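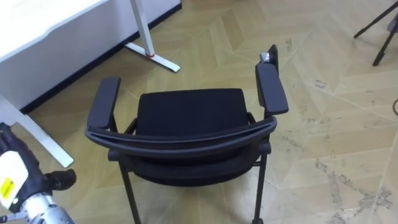
A black armchair on a parquet floor.

Heather Hapeta comes to our meeting straight from the morning run, and her sweater is full of white hair. The hair belongs to Clurnard, a Samoyed of 7 years, who stays today with her neighbor in Dendside. "He would sit on your feet for the whole interview," she says. "You would not be able to stand up afterwards."

Together they compete in canicross, the sport in which a runner is connected to a dog by a waist belt and an elastic line. Heather started with it in her second year at Treloar College, where she studied soil chemistry. A poster in the library invited students to walk shelter dogs, and she went because she missed the dogs of her parents. The dog she received did not want to walk.

"He pulled me across the whole sports field," she remembers. "I had ordinary shoes, with no grip. When I came back, the lady from the shelter asked if I fell in the river."

She came again the next Friday, with better shoes. After graduation she took a job in a laboratory and, some months later, a puppy. Clurnard began to run in harness only when he was fully grown. Before this he learned the words: left, right, slowly, and "leave it", which is for sheep.

Their biggest race is the one in Drundwood, held in the forest. Last time there were 191 teams at the start. Heather and Clurnard finished in place 100, and she speaks about this number with visible pleasure.

"A Samoyed is not the fastest dog. The pointers pass us already in the first minute. But on the hill I hear people breathing very badly, and he still pulls the same as in the beginning."

Her training partner is Wiremu Hoani, a former teammate from the college cross-country club. He has no dog, so he runs in front, and Clurnard tries to catch him. "I have never been so motivated in my life," says Wiremu. Over 2000 kilometers they have run in this way, according to the notebook which Heather keeps in her kitchen.

In July they do not train at all, only swim in the lake and walk late in the evening. Heather is strict about the heat. She touches the ground with the back of her hand before every outing, and if she does not like what she feels, they go home.

I ask what she would recommend to students who want to try. She thinks for a while.

"Buy the harness for the dog first, and let somebody measure him properly. For yourself you can borrow a belt. And learn to fall on the side."

At eleven o'clock she looks at her phone. The neighbor has sent a message that Clurnard has eaten one half of a cabbage, and she asks if we can finish a little earlier.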